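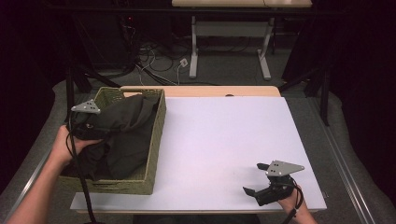

I said yes to this mostly out of nosiness. A friend of a friend works at Kesbridge, they wanted people with ordinary hands for an afternoon, and I have two of those. The job was laundry. More exactly, the job was taking clothes out of a basket with a pair of hand-held grippers so that a robot, at some later date, might learn to do the same.

I have been rude about household robots on this blog before (see the Zusby post from February, which got me more email than anything I've written about bread), so let me say up front that I went in expecting to be unimpressed. I came out with a sore thumb and a slightly better class of doubt.

The pitch goes like this. Steering a robot arm by remote control is slow and the arm is expensive, so you skip the arm. You give a person the robot's fingers, record what the person does, and train the thing on the recordings. Deolinda Torres, who ran my session, had me try the remote version first for comparison. It took me most of an hour to stop flinching at the delay. The hand-held grippers felt natural in a few minutes. I'll give them that one without a fight.

What bothers me is what "natural" means there. Once you have two stiff fingers on each side instead of five soft ones, you stop folding clothes the way you fold clothes. You pinch. You learn where a seam is and you go for the seam, for the thickness. You let a sleeve or a leg dangle and wait for it to settle. By the end of the first half hour I had a whole style, and it was a style I'd made up to please the tool. Deolinda said that was fine and even good, as the robot will have the same fingers. I see the logic. But the next person through the door will make up a different style, and the one after that, and all of it gets poured into the same pot. 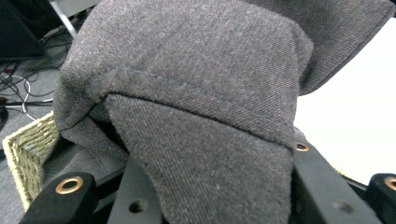 Dark heavy cloth was the worst of it. With a pale T-shirt I could see every fold. With the charcoal stuff I kept grabbing two layers when I wanted one, and I have eyes that have been looking at pants for decades. I asked what happens to the takes where I grab wrong. Some get thrown out, some get kept so that the robot sees a recovery, and a person decides which. I asked how the person decides. The answer was long and I didn't follow all of it, but the word "judgment" came up 3 times, and I started paying attention to it.

Then there's the number. Kesbridge has a slide that says 427 recordings are enough to teach one basket task. One basket, one table, one kind of lighting. My own basket at home has a broken handle and usually a cat's worth of hair in it, and it sits on top of a dryer that walks when it spins. I asked whether 427 covers that. Deolinda was straight with me: no, you'd want more baskets, more rooms, more clothes. How many more? She didn't know, and I liked her for saying so. The slide doesn't say so.

Carvalho, the company that wants to put this in apartments, has been telling people in Provulville that the robots "learn the way a child learns, by watching." My kids watched me do laundry for years and not one of them picked it up, so maybe the comparison is better than they think. But a child also knows what a clean shirt is for. What I was handing over was motion. Close here, lift, drag left, open. Whether the machine ends up with anything past that, I couldn't tell you, and I'm not convinced the people selling it could either.

I do think the method beats the remote control. I'd rather see money go into this than into another video of an arm doing one perfect towel. I asked if I could see the robot try the task with the new recordings in it, and was told it's being trained and they'd let me know. If they do I'll write it up, including if it's good.

Comments are open. Please don't send me the towel video, I've seen it.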